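Savvas Chatzigeorgiou had the laptop open before I'd even found somewhere to put my coat. We were in the back corner of the Tuhumury workshop, where he and Izzati Tambunan have been working since November on a humanoid that sorts parcels – or will, one day.

"Everything happens in the simulator first," he told me, scrolling. "I broke 2 real wrists last year. Servos aren't cheap!" The project is called Skiltska (don't ask, it lost a vote), and so far the virtual version has had 161 test runs. The latest one has the robot working over roller conveyors, with both hands open and the thumbs turned in toward each other. 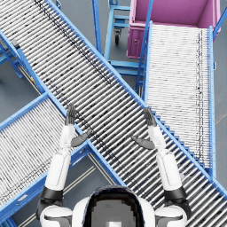 Izzati thinks the hands are the easy part, and she told me so twice. What keeps her up is the timing, how long the arms wait before they close on a box. "We had it at 60 milliseconds and it kept grabbing air," she said. "So I slowed the belt speed in the settings and Savvas put it right back." He grinned at that and didn't deny it.

I asked when I could see the real thing move. The forearms are printed, Savvas said, and the shoulders are waiting on bearings. "Come back when it's got a neck," he said, and went off to look for a hex key.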